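Hardware Notes: CMOS batteries in the Hanville desktops

The October round of desktop maintenance at Hanville covers the towers that lose their date and time when unplugged. In almost every case the coin cell on the motherboard is at fault. A replacement takes a few minutes once the cover is off, but please read the following before opening a chassis.

Shut down, pull the power cord and hold the power button for several seconds. Clip on a wrist strap. Board labels are small, so bring a light and read the silkscreen before touching anything. The two headers near the battery look alike to a tired eye and neither needs to be disturbed.
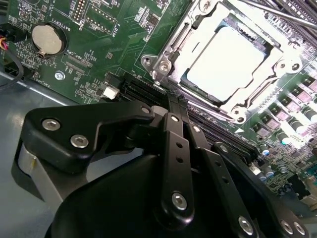
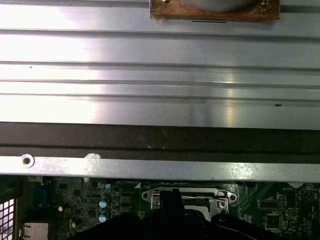

Measure the old cell before discarding it. A new one reads slightly over 3000 mV; anything under 2.8 V should be replaced. Release the clip with a plastic tool - a steel screwdriver slips easily and can cut a trace. The positive side faces up.

Leave the CPU retention screws alone. Rigoberto Tlapale has repaired 2 boards this year where someone tightened them without need, and the Cervantes site lost a machine the same way.

After reassembly, enter setup, set the clock, check the boot order and save. Settings revert to defaults on most units, so write down the old values first if the machine still holds them. Log the asset number and the measured voltage on the battery sheet.

Spare cells are in drawer 814 at Pretlow. Getsemaní Barrera reorders when stock drops below 300. Used cells go in the taped jar next to the drawer - one strip of tape over each face.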